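We use cookies to keep this guide working. Accept | Settings

By Joaquín Arancibia, April

4. Before You Assemble the Telta Shelf

Choose a table with free space on it. The Telta has many small parts, and they roll away easily.

1. Open the carton from the side with the Prakeck label. Do not use a long knife -- it can scratch the panels.
2. Put the screws in a small dish. Keep the two bags separate.
3. Compare the parts with the list on page 5.

Note: If a part is missing, write to us before Friday noon and give the order number.

CAUTION: Do not stand on the panels, also when they are still flat.

4. Keep the orange box near you until the end. The spare pegs stay inside it.
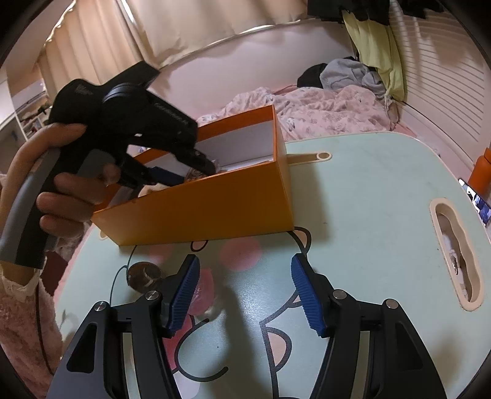 5. Lay the back panel on a soft cloth, with the holes up.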